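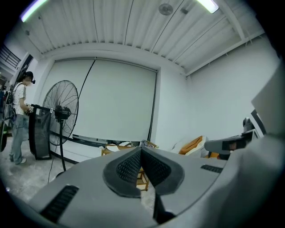 April issue – from the Lorente workshop
by the newsletter editor

Movie nights are moving indoors, and I could not be happier about it! After two summers of squinting at a bedsheet on the fence we have the back room at Lorente for the season, and I spent most of Monday evening there working out where everybody's chairs ought to go. The big white roller screen takes up much of the back wall and comes down almost to the floor, so even those of us who like to slouch in the last row should be fine. My only real worry is sound. A corrugated metal ceiling like that one makes a heavy shower pretty loud (I have sat through a hailstorm in there and I do not recommend it for quiet French dramas), so I've put the noisy titles in the rainy weeks and we'll hope for the best.

The other thing is heat. The room gets stuffy once you put people in it, and the black pedestal fan is good but it can't be everywhere. If you have a second fan at home, a quiet one, please bring it along. Dress in layers too, I mean it – I was in a sweater at seven and down to a T-shirt by half past eight.

Lights go down at 7:45. The fluorescents are either on or off with nothing in between, so if you think you'll be late, bring a little flashlight and come in by the side door. I'd also love it if folks could keep their feet (and their bags, and their dogs) clear of the cords on the floor. I tripped on one of my own extension cords last season and took a full bowl of popcorn down with me.

Speaking of popcorn, we have 200 paper bags left from the fall, which ought to see us through to June unless the kids start wearing them as hats again. Cold drinks are on the honor system, same as always. Cushions are welcome, since the folding chairs haven't gotten any softer.

First up is the space comedy that won the vote by a mile, then the one with the lighthouse, then whatever we settle on at the next meeting. I'm still pushing for a Western. If you want to push for something else, drop a slip in the Isten box by the front desk before the end of the month and I promise to read every single one.

5 comments | 167 shares
Contact the newsletter desk | Back to top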